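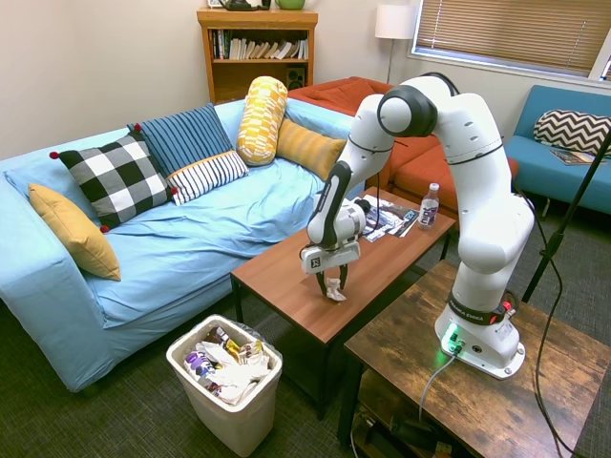 How long does a living room tidy-up take?
Roughly 50 minutes, if you leave the magazines until last.

I love this room! Blue slipcover, heaps of cushions, and a coffee table that collects everything we own. Bethel Ejigu and I gave it a proper going-over in May, and I had a great time.

The checkered cushion with the little red pompoms is my favorite, so it always gets a spot where people can see it.

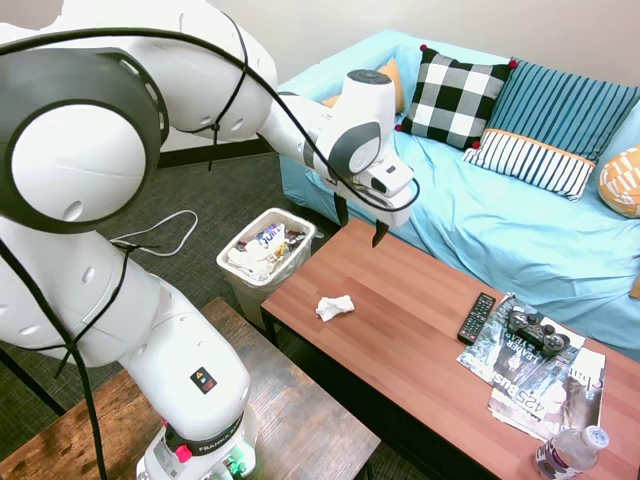 Coffee table

Tissues first, always. Crumpled ones seem to multiply in there

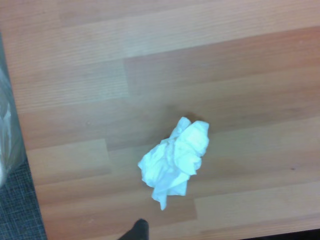
and I like getting them off the wood before I start stacking the magazines. The game controller can sit on top, where Bereket Gebru will find it!

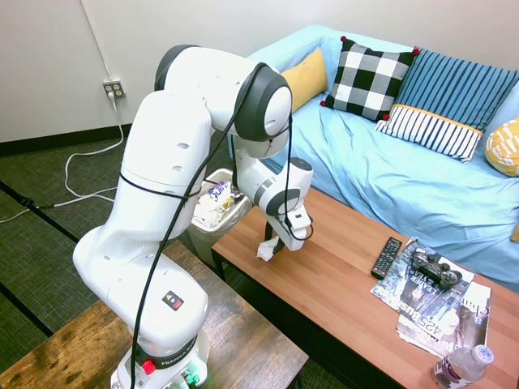

Wastebasket by the table, remote and controller within reach.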